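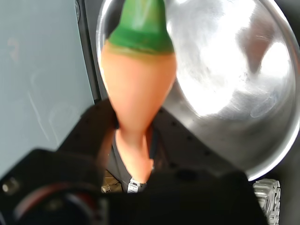

Cleaning a play kitchen set takes two passes: one for the food pieces, one for the metal cookware. They are kept apart because the cloth that picks up grime from a plastic or foam vegetable will leave a film on polished steel. Start with whatever has a seam or a collar. On a toy carrot, the line where the green top meets the orange body is the first place dirt settles, and a flat cloth passes straight over it. Stainless steel shows everything else. Smudges and spot-like marks on the inside wall are easy to see at a steep angle under a bright light, and hard to see from directly above.

These notes were written for the toy library at Gedness and revised Jul 16, 2018, after the Sernport branch adopted the same procedure. The catalog there now stands at 1,621 pieces, so the steps are kept short.

## What you need

- 2 microfiber cloths, one marked for steel only
- A soft toothbrush
- Mild dish soap and a basin of warm water
- Cotton swabs
- A dry towel large enough to lay out one full set

Do not use scouring pads or powdered cleanser on any piece.

## Step 1: Lay out and check

Put the food on one side of the table and the cookware on the other. Check every piece against the set card before anything goes in the water. Look for splits, loose caps and openings. A piece with an opening is wiped with a damp cloth and never submerged – water that gets inside a hollow toy can stay there for weeks.
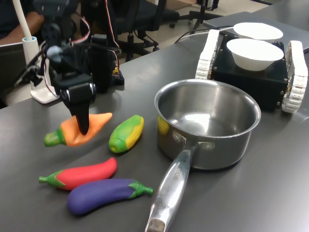
*Toy carrot, corn, red pepper and eggplant, with the saucepan to the right. Note the small round opening at the lower left end of the corn.*

## Step 2: Clean the food pieces

1. Add a few drops of soap to the basin.
2. Dip the toothbrush, shake off the excess, and work around each stem, cap and leaf joint.
3. Use a damp swab in the creases of any molded husk.
4. Wipe the body with the general cloth, from the cap toward the tip.
5. Rinse the solid pieces only. Wipe the others with clean water on a cloth.
6. Stand or lay everything on the towel with openings facing down.

Foam pieces should be pressed gently, not wrung. Allow almost 3 hours before storage.

## Step 3: Clean the cookware

Wash the inside of each pan with the steel cloth and plain soapy water. Go around the rim once, inside and out. Then turn the pan so the wall with the rivets faces you and clean around each rivet head with the toothbrush. Residue collects at the edge of the head.

Dry the steel at once. Air drying leaves spots, especially with the hard water at Gedness. 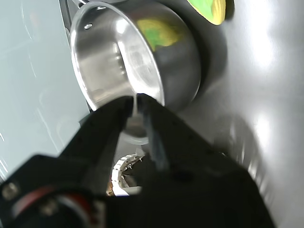

*Saucepan interior. The two rivets are near the upper left of the rim.*

Engraved lettering on a handle gets a dry toothbrush along the length of the handle, then a wipe.

## Step 4: Pack

Food goes in the mesh bag and cookware in the bin. Sets on loan to Gadimby travel in the Benedetti crates, with a cloth between nested pans. Initial the set card and return it to the front pocket of the bag.

Replacement cards are in the second drawer.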